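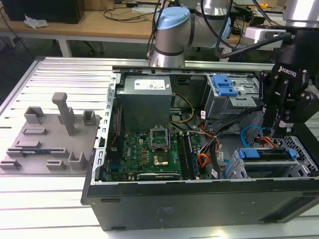
# Recovering the cell after a protective stop inside the case

Applies to the PC strip-down cell at Clekbridge. Read it through once before you need it. It assumes you've done the basic arm course and can use the pendant without help.

A protective stop in open space is a small matter. You clear it, jog home and carry on. A stop with the fingers down inside a tower case is different, as the arm can be loaded against a drive cage or hooked under a cable, and the controller doesn't know that. In April we had one of these at cycle 1,316. The operator cleared the stop and pressed Home. The home move goes sideways before it goes up, so the gripper dragged a cable loom with it, tore a connector off the board and stopped again with more force on it than before. Nobody was hurt, but a hand had been in the case a few seconds earlier.

## What you need

- The pendant, with someone holding it
- A torch
- Flush cutters and a plastic spudger
- The fault sheet (hanging by the door)

## Steps

1. **Leave the stop active.** Don't clear the message yet. Photograph the pendant screen or write down the joint number and the code.

2. **Press the emergency stop.** The protective stop alone is not enough to work under. Wait for the brakes to click.

3. **Look before touching anything.** Shine the torch down both sides of the fingers and find out what they're touching.

4. **Check which way the load is going.** Push the spudger gently between the fingertip and whatever it's resting on. If it slides in, there's little or no load. If it won't go in, treat the arm as sprung and keep your hands out of the line it would move in.

5. **Free the cables.** See the next section.

6. **Hands out, then release.** The person at the pendant says "clear?" and waits for "clear" back. Only then release the emergency stop and acknowledge the fault.

7. **Jog straight up in the tool frame.** Slow speed, Z only, until the fingertips are above the highest part of the case. Don't use freedrive here. With the wrong payload set, the arm sinks when the brakes come off, and the payload was wrong in April.

8. **Home from there.**

## Freeing the cables
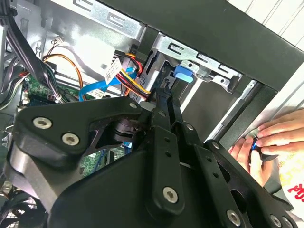 Cables cause most of our stops in the case, and the drive area is the worst part of it. The flat SATA cables get under a finger easily, and the power leads are stiff enough to push back. On a tower like this one, the light-blue data cable crosses diagonally below the label on the red, yellow and black power wires, and the blue release tab is on the right of the cage. Lift the data cable out first. If a power lead is trapped, cut it; the looms are scrap anyway. Work from the side, keep your fingers out of the space between the gripper and the cage, and never have both hands in the case if you're the one holding the pendant.

If the fingers have closed on something, don't force them apart by hand. Back out, clear the stop as in step 6, and open the gripper from the pendant at its lowest speed before you jog.

## If it won't come up

If the arm faults again on the upward jog, stop there. Two attempts is the limit. Press the emergency stop, move the case instead of the arm if it will slide, and ring Vlasta Šimko. She can change the force limits and you can't.

## Before restarting

- Check the fingertips for bends against the spare pair.
- Run the touch-off routine at the fixture plate. If it's out by more than 2 mm, leave the cell off.
- Check that the payload on the pendant matches the tool fitted.
- Put the case aside with a red tag — it doesn't go back in the queue.
- Fill in the fault sheet, including which component the fingers were nearest.

## What was changed after April

Vendula Jurčo went through 354 logged stops and rewrote the Home button so that it refuses to run while the tool is below the safe height. It now shows "RAISE TOOL FIRST". The older program on the Jorham cell has not been updated, and Home there still moves sideways first. Until it is, follow the steps above in full at Jorham and keep the paper note on the pendant.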